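Forum > Rivers & Watersheds > Getting records out of agencies

Topic: Got the Huaranga discharge reports!!

mudlark_celeste
November 13, 2014
You guys, the Huaranga discharge reports came in! All 200 pages of them, on paper, in a box. I asked for electronic copies twice, but I'm so happy I don't even care. The Treltex plant has to sample its outfall every month and these are the real lab sheets, with signatures and everything. I've only read the first 30 pages and there are already two months where the zinc line is blank. Not zero, blank!

Big thanks to Amparo Sánchez for the wording on the request. Asking for "monitoring records and any letters about them" got us way more than my first try did.

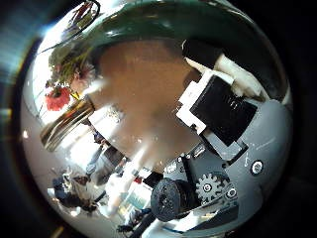 Anyway, my plan is to type the numbers into a spreadsheet and take it to the permit hearing. Who wants to split the typing with me?

tidegauge
Congrats!! I'll take pages 31 on up, as many as you can scan. Would hold off on the hearing though. A blank could just mean they weren't required to test zinc that month. Do you have the permit itself?

mudlark_celeste
Only the summary sheet. Ugh, good point.

L_Duggan
Disagree with tidegauge. Go to the hearing and ask about the blanks out loud, on the record. We sat on our Tatero papers for five months trying to get them perfect and the comment period closed on us. You don't have to accuse anybody, just ask.

tidegauge
Tatero was a different permit type, Lorcan. If she asks and Treltex has an easy answer, that's the part the local paper prints.

L_Duggan
Then they print it, and she has her answer. Still better than silence.

noh_ms
Full permit should be at the county office, they let you read it at the counter. Bring change for the copier. Look for the table called sampling frequency - ours was way in the back, after the maps.

mudlark_celeste
Going tomorrow! And I'm signing up to speak either way, I can always cross out the zinc part. tidegauge, first batch of scans is in your inbox, page 44 is crooked, sorry

nilton_b
Can I have a batch too? I did the Zullance creek sheets last year and still have the template, it has a column for lab qualifiers. You'll want that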